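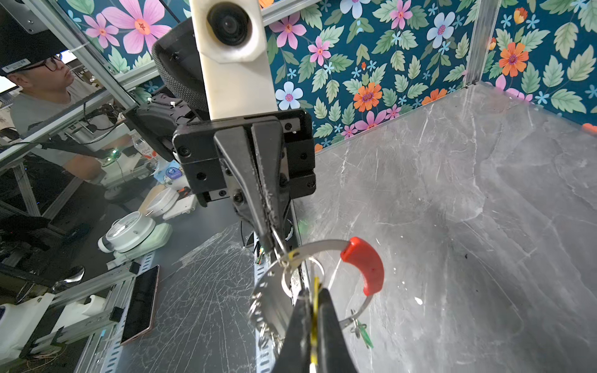 Print this page | E-mail this page

4.2 Handling keys and ringed objects

This section applies to Fania two-finger grippers on Mescombe benches. Read section 4.1 first.

1. Check that the mounting block screws are tight. Do not run the arm with a screw missing.
2. Wipe both fingers with a dry cloth. Scuffing is acceptable – cracks and raised edges are not.
3. Set the closing force to level 2. Higher levels can bend split rings and mark soft tags.
4. Place the key ring flat on the table with its tags spread out.
5. Lower the gripper slowly and pass one finger tip through the ring.
6. Close the fingers and lift to 72 mm. Hold for 2000 ms before any sideways move.
7. Lower the ring to the table before opening the fingers.

Note: Tags and discs hang freely and may swing. Allow for this when setting the clearance to side panels.

Note: A tag held between the fingers counts as a valid grip only if the task sheet permits it. Otherwise release and repeat from step 4.

CAUTION: Never pull a hooked ring free by hand while the arm is powered. Press stop, wait for the brakes, then open the fingers from the controller.

CAUTION: The operator must keep the handheld controller within reach throughout. Replace fingers as a pair, after 4 failed grip checks in one shift.

Reader comments (2)

Kha Đoàn: Step 6 – is the height measured from the table or from the finger tip?

Busach support: From the table. The wording will be changed in the April issue.

Contact Busach | © Busach 2023 | Back to top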